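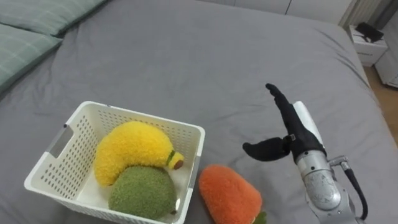 A gray fitted sheet on a large bed, with two pillows in plaid cases

A fitted sheet is a bed sheet with gathered corners, made to grip a mattress from below and stay there. It is usually sold with a flat sheet, which makes no such promise. In much of Europe the flat sheet has been dropped in favor of a duvet with a washable cover, and the fitted sheet does the work alone.

Construction

The simplest type has elastic sewn into the four corners only. Better ones carry elastic around the whole hem, and hospital and boat versions may use a drawstring, which is slower to put on and much harder to kick off. The corner itself is a short seam that turns a flat piece of cloth into a shallow box. The depth of this box is called the pocket. A pocket of 30 centimeters was once thought generous. Mattresses have since grown thicker, toppers have been laid on the mattresses, and the sheet trade has replied with labels such as "deep," "extra deep" and, in the Plornen mail-order catalog, "profound."

Fabric

Cotton percale is crisp and wrinkles easily. Sateen is smoother and tends to snag. Jersey, which is knitted, stretches over nearly anything and feels like sleeping in a T-shirt, a quality listed by its makers as an advantage. Linen is expensive and looks unironed even after ironing, so its owners seldom bother.

Thread count, the number of threads in a square inch of cloth, is the figure most often printed on the package. Counts can be raised on paper by tallying each strand of a twisted yarn separately. The textile writer Nives Lo Presti, in her household guide The Killbridge Linen Book, advises readers to treat any count of 4000 as "a work of the imagination" and to feel the cloth with a hand.

Orientation

Most beds are longer than they are wide, and most fitted sheets are too. The difference is hard to judge with the sheet in one's arms, and the usual method is to attach three corners and learn from the fourth. Some makers sew a tag at the foot end. Others sew one at the head end. The Caron company, after complaints, sewed one at both.

Folding

Folding by tucking the corners into one another produces a tidy rectangle in demonstrations. Valdis Ķēniņš, who taught housekeeping staff at the Starkance hotel, allowed his students a second approved method -- rolling the sheet up and closing the cupboard door.

See also: Duvet cover; Mattress pad; Hospital corner; Pillowcase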